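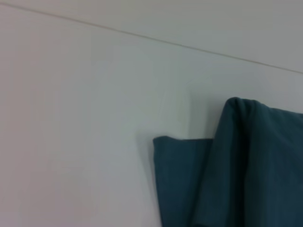 4. Where the cloth goes: walls, hooks and half-used laundry

4.1 The bare wall as a working surface

When we first began visiting homes for this study, we had planned to spend most of our time on closets and dressers, as these are the places people name when you ask them where they keep their clothes and towels. We came away from the first month of visits with pages and pages of notes on something else. Fabric in a lived-in home spends a surprising share of its life hanging in the open, against a plain stretch of wall, somewhere between clean and dirty and somewhere between one room and the next. Our participants had many names for this (Efraín Pacheco, who carried out the interviews in Nirnico, kept a running list of them in the back of his notebook), and we settled on the term "resting cloth" after trying several others that made the people we were talking to laugh.

Figure 4. Dark teal cloth hanging against a plain, pale wall. We coded it as resting cloth, type unresolved.

The item in Figure 4 is a good one to begin with, as it gave our two coders a long and rather enjoyable afternoon. One of them entered it as a towel. The other entered it as a garment, and wrote in the margin that the folds looked too heavy for a towel she would care to own. There is no print or lettering on it to settle the matter, and whatever holds it up is out of view. Under our coding rules a piece of fabric is assigned to a type only when both coders agree, and so it stayed unresolved, along with a fair number of others. We had worried at the outset that these cases would weaken the data. As the work went on we grew fond of them, and we now think they say something useful about how people store soft things. A cloth that hangs gives up most of its shape. Sleeves and hems drop into the folds, and a robe, a bath sheet and a small blanket come to look a good deal alike.

We recorded 231 pieces of resting cloth in the two towns, Hurncombe and Nirnico. For each one we noted the color, the surface behind it, the apparent thickness, and whether the person who lived there could tell us, without walking over to check, what it was and when it had last been washed. The first half of that question was nearly always answered right away. The second half brought long pauses, and quite often a second member of the household was called in from another room to give an opinion.

4.2 Color against the wall

Pale walls were the rule in both towns, mostly whites and light grays, and our participants had plenty to say about what looked well against them. Several told us that they had bought their towels in a deep color on purpose, so that the towel would be easy to find with wet hair in one's eyes. One woman in Hurncombe, a retired seamstress who fed us very generously every Wednesday that we came, held that a dark cloth on a light wall makes a room look kept even when the rest of it isn't. Others felt the reverse, and moved anything dark behind a door before company arrived.

It should be said that a plain wall is seldom one even color to the eye. The wall in Figure 4 is warmer toward the left and cooler toward the center and right, and we saw this sort of drift in house after house. For that reason we gave up matching wall shades to a paint chart, which we had started out doing with great care, and recorded them simply as warm, cool or mixed. Cloth was handled in the same spirit. Teal, for instance, goes darker in its folds and bluer where it meets the light, and in July, when the evenings were long, the same towel could be written down as green at lunch and blue at supper.

4.3 How long things hang

Fidelina Carhuamaca has described a habit that she calls "the second day," in which a garment worn once is hung out in the open to be worn again, and so never quite goes back among the clean things. We found the habit in every household we visited. What we would like to add to her account is that towels and blankets follow it too, and that they tend to stay out longer than clothing does. People seemed to feel that a shirt left hanging was a chore waiting for them, while a towel left hanging was simply where it belonged. We return to this difference in Section 5, where the washing diaries are taken up household by household.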